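Home Forum > Off Topic > Tech and Gadgets

Can robots do any actual chores yet? (split from dishwasher thread)

plumham_pete
ok moving this out of the dishwasher thread before the mods yell at me. My claim was: no machine you can buy today does a household chore start to finish, except wash things in a box or vacuum a flat floor. Somebody prove me wrong. And no promo videos, those are sped up and there's a guy with a controller just out of shot

gasketgirl
Vacuum doesn't even count, I spend more time picking up socks for it than I would vacuuming

2ndshift_lou
Depends what you call a chore. At the shop we have a Zekholm arm that loads blanks into the press. Does it all night. Same blank same spot same angle. Put the tray in a little crooked and it stops and beeps till I come over. So yes it works, in a world where nothing moves

plumham_pete
right but that's a shop. my kitchen is a world where everything moves

tilde_k
You're all behind. Hands are the hard part and hands are getting a lot better. I read the long writeup by Chrysanthi Karagiannis over at Tzavaras and her point was that the small stuff is where you should look, picking a thing out of another thing without wrecking it. Not backflips. She gives it a couple of years for simple tabletop jobs.

gasketgirl
"a couple of years" lol. heard that one before I had kids

tilde_k
Ok but look at the kind of job I mean. Bar of soap, soap dish. You do it half asleep. Now do it with two fingers that can't feel anything.
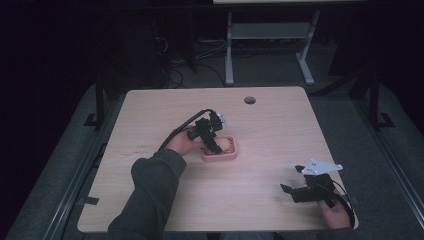 Soap dish job, hand-held grippers, left one in the dish

plumham_pete
those are human hands holding them??

tilde_k
Yes. Person does the moving, gripper does the gripping. My point is the job. Even with a person's arms and a person's brain behind it you still have to get that jaw in past the rim next to the soap. Try it at home with kitchen tongs if you think its easy

2ndshift_lou
Tried it. Tongs, wet bar, dish from the upstairs bath. Got it out 2 times in 40 tries without either shooting it across the counter or lifting the whole dish. My wife wants the tongs replaced

gasketgirl
you did 40?? who has the time

2ndshift_lou
slow night

drywall_dan
This proves Pete right tho. If a human struggles with the tool, a computer driving the tool is toast

tilde_k
Disagree. Lou had no practice with it. Anybody gets better at tongs after a week. And with the hand-held ones the person is close in and can steady the dish with their fingers if they want. A machine could use its other arm for that. Two arms is a big deal, most of the junk people sell has one.

drywall_dan
Second arm is second price. What does a two arm anything cost, more than my truck I bet

plumham_pete
Also soap is the easy version. One bar, mostly bare table, good. Now do my shower shelf. Slimy, hair on it, three bottles in the way and the dish is stuck down with its own goo

gasketgirl
please don't describe your shower again

apetridis_repair
New here, Apostolos Petridis, I fix appliances out of Sillden. Both sides are half right imo. What kills home machines is never the clever part. Its hair, grease, lint, water getting in the connector. I opened up a window cleaning robot last October, motor fine, board fine, wheel packed solid with dog hair. Whatever grips the soap will have to get cleaned by somebody and that somebody is you. So you traded a chore for a different chore.

2ndshift_lou
^ this. Zekholm arm gets wiped down every shift. By me

tilde_k
Dishwashers need the filter cleaned and no one here is giving theirs back

apetridis_repair
Fair. Though you would be amazed how many people don't know there is a filter

plumham_pete
there's a filter?

drywall_dan
Oh my god Pete

tilde_k
Anyway. My actual prediction so you can quote it at me later. Shop floor first, bin picking with mixed parts, stuff Lou's arm can't do now. Then hotels and laundries. Home last, and it'll be one job at a time. Putting things back in the place they belong on one table. Folding maybe.

2ndshift_lou
Mixed parts I'd pay for. We have a bin of odd fittings, I counted it for inventory, 1,161 pieces and every one tangled in another one. Robot can have it

gasketgirl
Folding is the only one I care about. Fitted sheets. Call me when it does a fitted sheet

drywall_dan
humans can't do a fitted sheet

plumham_pete
ok found the filter. going to need some gloves. back later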